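Knocking on doors in Welville, week whatever this is

07/06/2023

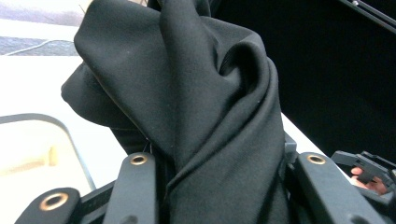
Quick one before bed. Feet are killing me. We did Hapeta Street tonight, both sides, plus the little dead end behind the library that isn't on the walk sheet for some reason. Brisa took the even numbers, I took the odd. 43 doors on my side and I got an answer at 14 of them. Everyone says that's good for a city council race. Doesn't feel good when you're standing on a porch listening to a dog lose its mind.

For anyone new here: Brisa Ayala is running for the Ward 6 seat in Welville. I've known her since our kids were in the same swim class and I said I'd help "a little" back in January. So.

What people want to talk about, in order of how loud they got:

Parking on Melletti Avenue. Still. The city took out the angled spots and put in parallel ones and people are furious, and then two doors down somebody tells you it's the best thing the council ever did because they can finally back out of their driveway. Brisa's line is she wants the traffic numbers made public before anyone touches it again. Which is fine, but one guy wanted a yes or no and she wouldn't give him one. He shut the door. Not slammed. Just shut.

The water bills. I got shown three diffrent bills tonight by three people who had them right there by the door, like they'd been waiting for somebody to come along. One lady's went up 60 dollars from one quarter to the next. I wrote her name down and said Brisa would call. She will, I'll nag.

The pool hours. Didn't see that one coming. Open four days a week this summer and closed by 5, so if you work you can forget it. A teenager brought it up, can't even vote, and had better points than the last council meeting I sat through.

Nobody asked about the Rondthorpe merger. Not one person! The paper has had it on the front page all spring, should we share a fire chief with Rondthorpe, should we share dispatch, and the candidates got grilled on it for half the forum. And then you go out on an actual street and it's parking and water. Maybe other streets are different. Could be it's bigger over by the town line.

Speaking of the forum. Mereana Donnelly (she has the seat now, two terms) was better than I wanted her to be. Knows the budget cold. She's also right that you can't cut the water rate without saying what pipe doesn't get fixed, and I told Brisa that in the car after and we had kind of a quiet ride home. I like Mereana, is the thing. She came to my door eight years ago and I voted for her. I just think she quit coming to doors. People on Hapeta said the same, a couple of them without me asking.

Things I'm learning. Don't start with the name of the office, start with the street. Don't leave the flyer in the mailbox, we got a phone call about that already. Bring your own pen. If somebody's eating dinner say sorry and go, they'll remember you were decent about it. Do the hill first.

Money is tight, we're down to the last box of flyers and Brisa wants to reorder but with the ward map fixed this time, the old one has the creek on the wrong side of the school. I didn't catch it and I proofread the thing twice so that's on me.

Next is the apartments off Melletti. Need somebody who can get us buzzed in, if you live there or know someone please email me. Also need a ride for two people and a folding table for the farmers market. Any table. Mine has a leg that gives out.

OK going to bed. Haven't even entered tonight's sheets yet, will do it in the moring.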